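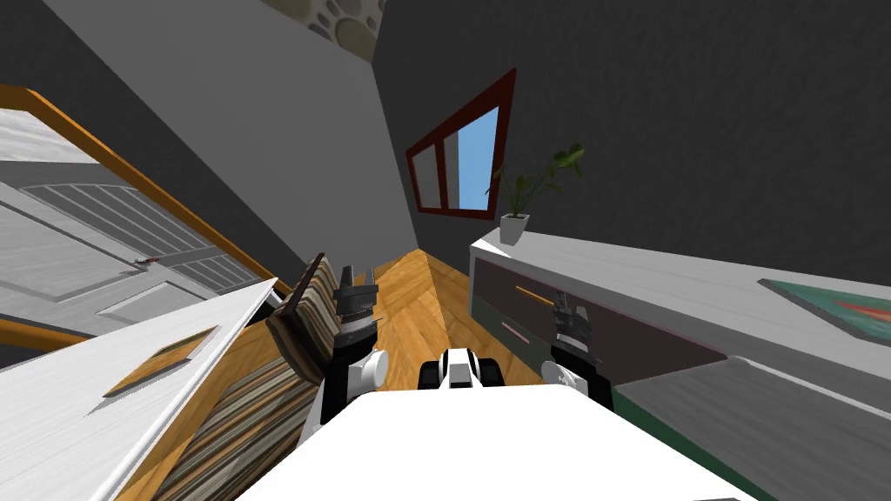 Simulation group meeting, February - notes typed up by me, so blame me for the gaps. We started with drawer opening, and I gave the update on Bundside, our method for picking which handle an arm should go for. The rooms now get random colors and materials on every reset, so one sideboard can end up with a brownish-purple drawer front and a slim yellow bar handle over a grey-green one with a short pink handle. That mix is what we wanted! The old policy had pretty much learned to look for one handle color, and it fell apart when we changed it.

Results so far. I ran 994 episodes with the random rooms and the new policy failed to open the drawer in 368 of them. That's still a lot, but the Iltero baseline failed more often on the same seeds (I owe everyone the full table and will put it in the shared folder). Most of the failures I looked at were the lower drawer. The gripper comes in too high, catches the handle on one side and slides off.

There was a long back and forth over whether that's a perception problem or a contact problem. I said perception, and got some pushback - fair enough, I only watched about 35 of the replays. We agreed I'd rerun the failed seeds with the true handle pose fed in, and if the number drops a lot we'll know.

Arm choice. At the moment we pick left or right by plain distance to the handle. Somebody asked why we don't check reach first, and I didn't have a good answer, so I'm adding it.

Zhuravel, our physics build, is still slow with both arms loaded. We'll stay on the old version until the collision meshes for the fingers are simplified.

Baltuver workshop draft: methods section is mine, the plots are not started. We want 2 ablations in there, one without random materials and one without random lighting.

To do before next time: rerun failed seeds, reach check, results table, book the GPU nodes. Next meeting is at 10:30, same room.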